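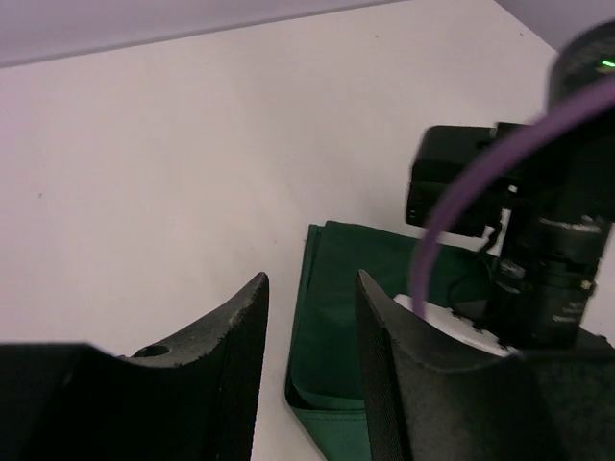
Section 5. Collecting demonstrations for two-arm cloth handling

Read this before your first slot at the Sotstead bench. It assumes section 3 (calibration) and the gripper check are done.

5.1 What counts as one example

An episode is a single attempt at a single task, from the start pose to the release. It holds the joint positions of both arms, the gripper openings, the wrist views and the task label. If you stop to think for more than a few seconds, the pause is recorded too, and the policy will learn to pause. Plan the motion first, then press record.

5.2 The wrist view

The wrist camera sees its own two fingers, the near part of the table and, in many positions, part of the other arm. In the view at the top, a folded dark green cloth lies under the second arm, and a good share of it is hidden by the arm and its cables. Such views are kept. The policy will meet the same blockage at run time, and removing those episodes leaves it with no data where it needs it most.

Note the fold edges. On a matte cloth of one color, the only cues for where to grasp are a crease, a shadowed gap between layers or a stitched hem. Label the grasp by layer: top, lower or both.

5.3 Varying the start

Episodes that all begin from the same placement teach a fixed path. Change the cloth's angle and position after every successful episode, and the open gripper's start pose after every second one. Do not change the lighting within a batch. A batch is 11 episodes.

5.4 Failures

Mark a dropped corner or a wrong layer as failed and keep the file. Recoveries — a missed grasp followed by a good one — go in their own folder, named Rainer in the Sturkov tree. Delete an episode only if a stream is missing.

5.5 Hand-in

Copy the batch to Fekcombe with its log sheet. Questions on labels go to Gertraud Aebischer. Exercise 2 uses your own batch, so check that it loads before you leave the bench.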